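Imprimir | Enviar por correo
Inicio > Números > Artículos > Texto completo

4.2. Evaluación del kit Groken

El kit Groken se comercializa como un par de pinzas manuales de dos dedos, con almohadillas estriadas intercambiables y un programa de registro, Wuveten, que se instala en un portátil corriente. El proveedor, Hendriks, lo alquila por meses o lo vende con un paquete de 200 horas de procesado. Para este trabajo se alquilaron 20 unidades en julio y se repartieron entre viviendas particulares.

Las tareas con textiles se realizaron sobre camas hechas, sin retirar la ropa habitual (figura 3). El fondo estampado resultó útil para separar la tela oscura de la colcha, aunque los pliegues del tejido negro siguieron dando errores de contorno. De las 3000 demostraciones previstas en el contrato, Wuveten rechazó 56 por pérdida de seguimiento – casi todas con las dos pinzas muy juntas.

El servicio de anotación Billero, que se ofrece aparte, no se contrató. La documentación del kit es correcta en el montaje y escasa en la calibración, que hubo que repetir al cambiar las almohadillas.

Compartido 20 veces | Comentarios (0)

Figura 3. Manipulación de una tela negra sobre la cama con dos pinzas.
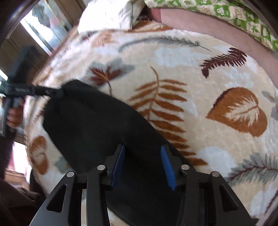 Fuente: elaboración propia.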